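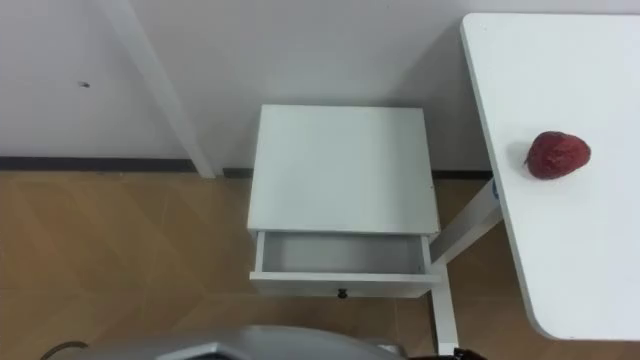 What are we buying out of this year's money and what waits for the next round?
Cables, spare hand parts, one adjustable table and the Numix license come out of this year. The second arm set and any new compute wait for August.

Equipment planning meeting, minutes
December 2019
Chair: Jovita Galindo
Present: J. Galindo, R.T., M.K., the two hardware people, purchasing by phone (dropped off before item 5)
Notes: R.T., typed up fast, send fixes to me

1. Last meeting
Minutes accepted. Goossens quote still not attached, M.K. to forward. Same action as last time.

2. Money left
Purchasing read out the balance. Enough for small items, not enough for anything that needs three bids. Orders have to be in before the books close or we lose it. Jovita asked if we can carry over. Purchasing says only if a PO number exists, a quote does not count. She wants that in writing.

3. Cables and cable handling
Long discussion. Hardware want proper sleeving and an overhead line for the main run so it isn't on the floor. Lutov sells a ceiling boom, quoted at $368 without mounting. Facilities have to approve anything that goes in the ceiling and last time that took all summer. M.K. asked for a floor stand instead, same job, no approval. Hardware ok with that if the base is heavy.
Sleeving is $119 a box from Zisau, one box enough for now. Also need spare connectors, same supplier, put on the same order to save shipping.
Agreed: sleeving and connectors now. Floor stand – get a price. Boom stays on the list for next year.

4. Hands and spares
Zisau lead time on finger parts is 30 days. Too long if something breaks in the middle of the drawer tasks. Jovita wants a spare set on the shelf at all times and does not want to hear about borrowing from the other group again. Hardware asked for full spare hands, too expensive, turned down for this year. Finger and tendon kits only.
M.K. says fingertip pads wear fastest and we should order more of those than anything else. Hardware will check which part number, the catalog changed in August and the old one now points to the wrong size. 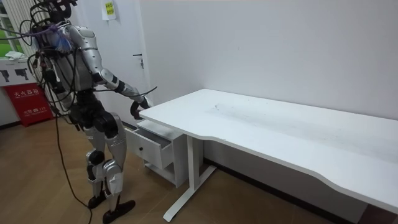

Also under spares: purchasing asked why the kits cannot go on the general consumables account. They can if each line is under the limit. Hardware to split the order by line, not by box, and copy Jovita before it goes out.
Warranty on the arms – R.T. thinks it runs out before summer, nobody had the paper. R.T. to find it. If it is close we should ask Zisau for the extension price now, before they know we need it.

5. Furniture for tasks
Current list is drawer open, drawer close, pick from table and place in drawer. Want more variety. Proposed six more small cabinets, differnt knobs and handles, different heights. Cheap, any furniture store, no bids needed. M.K. wants at least one with a stiff drawer.
Adjustable table: Goossens or the office supplier. Goossens sturdier, office supplier faster. Jovita prefers Goossens if the quote ever shows up. If not here by the end of next week go with the office one.
Storage for all this not solved. Stackable was suggested. Hardware asked that nothing gets parked in front of the door or the extinguisher box, whatever we buy.

6. Software
Numix license renewal, one seat. M.K. asked for two, the second person only uses it for plots. One seat, share it. Revisit when the new student starts.

7. Next year list (for the August round)
Second arm set
Compute, spec to be written by M.K.
Lutov boom incl. mounting
Full spare hands if the price comes down
Another charger was mentioned, no one had a price, leave off untill there is one.
Jovita will turn this into a one page request. She wants a sentence per item saying what work stops without it. Last year's request was sent back for not having that.

Actions
M.K. – forward Goossens quote, write compute spec
Hardware – part number for pads, split spares order, price for floor stand
R.T. – find warranty paper, buy cabinets
Purchasing – carry-over rule in writing, Numix PO
Jovita – sign off Zisau order, draft request

AOB
Label printer is out of tape again. R.T. to add to the consumables order.

Next meeting after the orders are placed, Jovita to send a time.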